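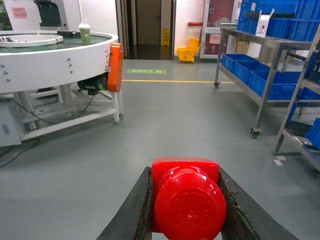 Wilfredo Lacson said that the arm would not take work from any person, only the part of the work that hurts the wrists. He said it in the canteen at Endska, standing up, with his hand on the back of a chair. Then he asked if there were questions, and Kanini Minja asked whether the wrists would be paid the same.

Some people laughed. Wilfredo wrote it down.

I was there because I had worked on the round table for 8 years. My work was to take the red parts and put them into the blue bins, with the face turned up, so that the women at the next station could see a bad rim at once. It is not difficult work. On a good shift I could do it and think about other things, for example about my daughter's school, or about my mother's house, which had to be sold in April and which I did not want to sell.

Now the arm was going to do it, and I was going to watch the arm. On the paper my new position was called "cell attendant." Kanini said it sounded like a prison.

"You will teach it," Wilfredo told me. "You know this part better than the drawing knows it."

I was proud for one evening. In the morning I saw that teaching means you stand beside a machine and say yes or no.

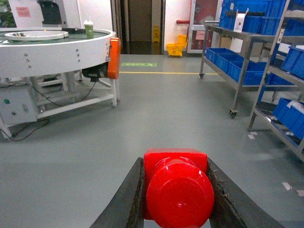 The red part in the grip, early shift.

The first weeks it held everything too hard. It closed on the part as if somebody wanted to steal it. I told this to Ivana Herrera, who had come from Papadakis to set it up, and she changed a number on her screen. After this it held too softly, and I heard a part fall on the floor, a small flat sound. I bent down for it before I knew that I was bending.

"Leave it," said Ivana. "I need to see what it does when it loses one."

What it did was nothing. It went to the bin with its fingers closed on air, opened them above the bin, and came back. It did this with the same care as before. I looked at the floor because I was embarrassed for it.

"Do you never drop them?" she asked me.

"Of course I drop them."

"And what do you do?"

I thought about this. I said that I pick it up, I look at the rim, and if the rim is good I wipe it on my sleeve. Ivana asked which side of the sleeve. I believed she was making a joke, but she had the pencil ready.

That is how the weeks went. She asked me things I had never said in words. How do I know that a bin is full? I don't know, it is full when it is full. How do I know that Kanini needs me to slow down? Because she stops talking. Ivana wrote all of it, and at lunch I felt empty, like after a visit to the doctor.

In the evenings my daughter asked if the robot was nice. I said it was punctual.

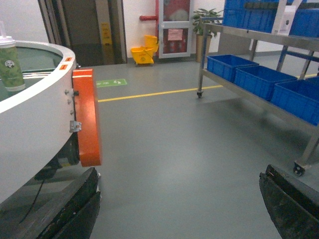
My mother used to say that a house shows you its people when they are out of it. I thought of this on the morning when I came in before the others and found the shift not yet started. The fingers were open wide and holding nothing. On the white rim of the table stood a green cup with a panda on it and a straw. By the wall was the yellow mop bucket, in the place where it always is. I could not say why, but I was glad about the cup. It was standing exactly where a cup is forbidden, and the rule about it has hung in the canteen longer than I have worked here.

I did not move it. I put on my gloves, and then I remembered that I had no need of gloves, and I took them off again.

Kanini came in at the usual time and sat at her station. She looked at the arm, then at me.

"It doesn't talk," she said.

"No."

"You talked all day. I complained to my sister how much you talked." She pulled the first bin toward her. "Akinyi says I am a different person now. Quiet. She asked if I am ill."

I didn't know what to answer. In all those years I had thought that the talking was what I did beside the work, and I had never told Ivana one word about it, so she had not written it.
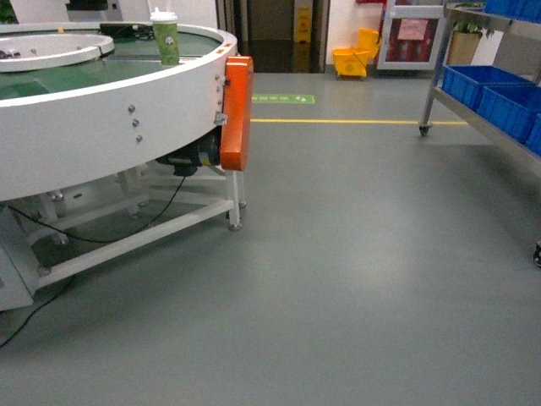 The round table and the bin cart, seen from my stool.

Wilfredo called me to the office on 22/11/2021. He had my paper in front of him and he turned it so that I could read. The pay was the same. The wrists, he said, had been discussed. There was also a second cell to be opened at Irby, and they would like me to go there and teach that one too, for 10 weeks, with the bus paid.

"And this one?" I asked.

"This one doesn't need you every minute any more. That is a compliment."

I asked if I could bring the stool over to the next station when the arm was running well. He asked for what purpose. I said that from there I could hear it better if a part fell, and this was true, although it was the smaller truth.

He looked at me for some time. Then he wrote on the paper, in the line for remarks, "attendant may sit at station two," and he signed under it.

I carried the stool across before lunch. Kanini did not turn her head, but she moved her bin a little to the left to make room for my knees.

"So," she said. "Did you sell the house or not?"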